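4. Preparing Instant Drinks with the Honex Hot Water Dispenser

This section applies to Honex countertop dispensers installed in shared kitchens and break rooms. Complete the first fill and rinse described in Section 3 before serving any drinks.

4.1 Before You Begin

Place the dispenser on a level surface at least 5 inches from the wall. Use cups rated for hot liquids. Paper cups must stand flat on their base and must not be stacked during filling.

CAUTION: Water leaves the spout at a high temperature. Keep hands clear of the spout while the indicator is red.

4.2 Adding the Drink Mix

1. Set the cups upright on a flat surface away from the drip tray.
2. Open the pouch along the tear line.
3. Tilt the pouch over the cup and pour in the amount stated on the pouch. 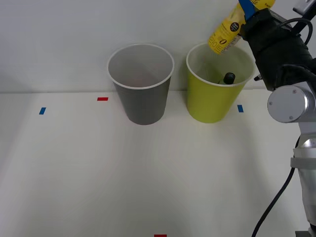

4.3 Dispensing Water

1. Move one cup to the center of the drip tray.
2. Press and hold HOT for one second. The indicator changes from green to red.
3. Release the button. The dispenser stops automatically after 10 seconds.
4. Stir, and allow the drink to cool before serving.

Note: If the indicator flashes, the tank is low. Refill to the upper line and wait for a steady green light.

4.4 Daily Care

Empty the drip tray at the end of each day. Descale the tank after every 50 fills, or sooner in areas with hard water. If code 247 is displayed, unplug the unit and contact the Jistville service desk.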